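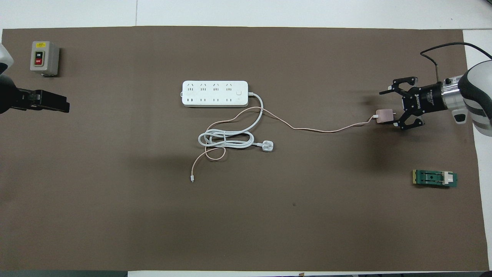
Cable Sorter and Tester, casual, Tredside

Jasdale repairs and resells small electrical goods. We are looking for one patient person for our sorting table, two days each week. 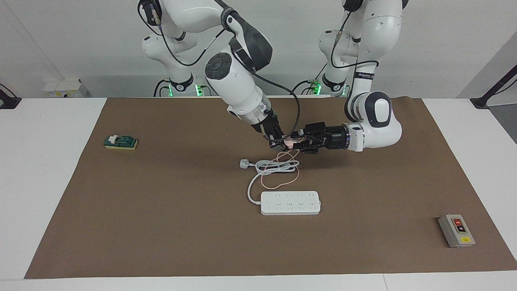 The work is mostly untangling, coiling and labelling. You will receive mixed leads, switches and power strips, and you must separate them neatly. A thin pink cable lying in loops over a white power cord is a very usual start of the day.

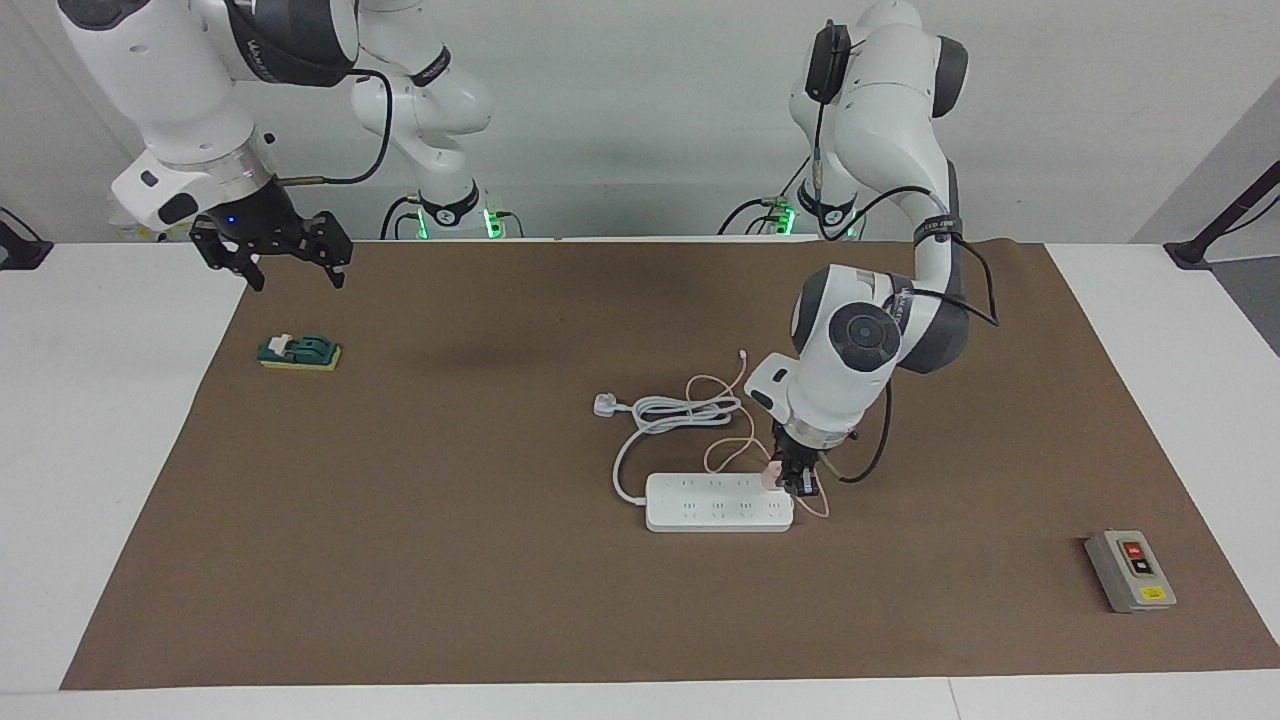 How to apply

Please write a short letter to Eirlys Price before 7/30/22. Training is paid.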